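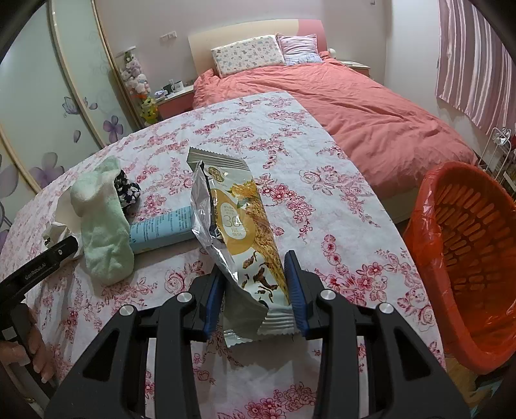

Gripper closing on a snack packet, patterned tablecloth, bedroom setting.

Search the Collitgate pages Go

Clolach grasping study: frequently asked questions

We get the same questions about Clolach by email most weeks, so the answers are collected on this page. Last revised 22 August 2024.

What is Clolach?

Clolach is a method for teaching a robot arm to pick up soft and crinkly household items. It learns from recordings of people doing the same job with a hand-held gripper. No robot is needed at the recording stage.

Why hand-held grippers and not a robot in the home?

An arm on a stand is heavy, slow to set up and hard to get through a bedroom door. A hand-held gripper goes in a rucksack. The camera is fixed to the tool, so it sees the two fingers and whatever is between them from much the same angle as the camera on our robot's wrist.

How much data did you use?

The set called Inskip holds 1,162 recordings, made in 42 homes. Each recording covers one item being picked up and put down again. We held back 9 of the homes for testing, and nothing recorded in them was used in training.

Why so many food packets?

Sealed foil packets are awkward. The foil is shiny, the shape gives when you squeeze it, and the ends are stiffer than the middle. A method that can cope with boxes and mugs often does badly on packets. Towels and folded clothes make up most of the rest of Inskip.

Where on a packet should the fingers go?

We left this to the person recording. Most took hold of the body of the packet and kept off the crimped ends. In the picture at the top of the page the pads are pinching the lower portion of a long packet from either side. Grasps of this sort are well covered in the set. Grasps across a corner are rare, and the trained robot is noticeably worse at them.

Do you tidy the room first?

No. People were asked to leave things as they were, apart from moving anything private. Patterned cloths, bedding and bags in the background are useful to us. An earlier version was trained only on recordings made at a plain lab bench, and it lost track of the item when we put a flowered cloth under it.

What does the method learn from each recording?

Three things are taken from it: the path of the gripper, how far apart the fingers are, and the pictures from the camera. We don't record force. The soft pads on the fingers even out some of the difference between one person's squeeze and another's, but not all of it, and this remains a weak point.

How well does it work?

On the test homes it did clearly better than the bench-trained version with packets and slightly better with towels. With rigid boxes there was no difference we would want to rely on. The full tables are in the Clolach report. Please quote the figures from there and not from talks, as some of the slides used an older test list.

What goes wrong most often?

The fingers close too early, while the packet is still between the tips, and it slides out as the arm lifts. The next most common fault is picking up a fold of tablecloth along with the item. We tried adding 1,000 computer-made recordings to deal with the second problem. They made little difference and are not part of the released method.

Does it work with other grippers?

It should work with any gripper that has two parallel fingers, provided the camera sits in a similar place. We have not tested suction cups or hands with more fingers. If you change the pads, expect to retrain.

Can I get the data?

Inskip is open to university groups on request. Recordings showing faces or readable post have been taken out. Commercial users should write to us before downloading anything.

Is Clolach the same as Urent?

No. Urent is our separate study of opening drawers and cupboard doors. The two share a camera mount and some of the code for lining up the recordings, but they were trained apart and the results can't be compared directly.

Are you still recording?

Not for this study. Recording closed in August, and we are now checking labels.

Related pages
Inskip: how the recordings are labelled
Inskip: access request form
Urent: drawers and doors, first results
Clolach report and result tables
Fitting and checking the camera mount

Contact the Collitgate grasping group | Copyright Collitgate | Back to top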